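## 3. Test setup and results

October 20, 2021

The arm places a shallow dish at a marked point and returns to a start pose above the table. Control code runs on the Dridumport board. Pose data are logged by Utasgate at a fixed rate, and each log holds 2,000 samples. All trials used the wrist view only.

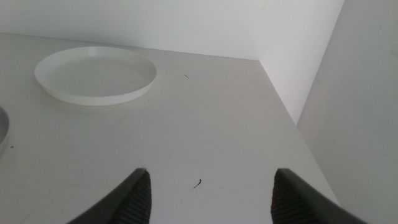
**Robotics Project Group 5, Grikamport Technical College**

The white dish has low contrast against the white tabletop. The first version of the detector, written in September, searched for a closed ellipse and often lost the far side of the rim. Trevor Marchand replaced it with an arc fit that needs only the front edge and the shadow under it. Small dark marks on the table are removed by an area filter before the fit.

Of 41 trials with the new fit, two ended in a missed grasp. In both, the fingers closed too high on the rim. The approach height is now set in the Fülöp config file and is no longer hard-coded.

Open items: repeat the trials with a gray dish; measure finger pad wear.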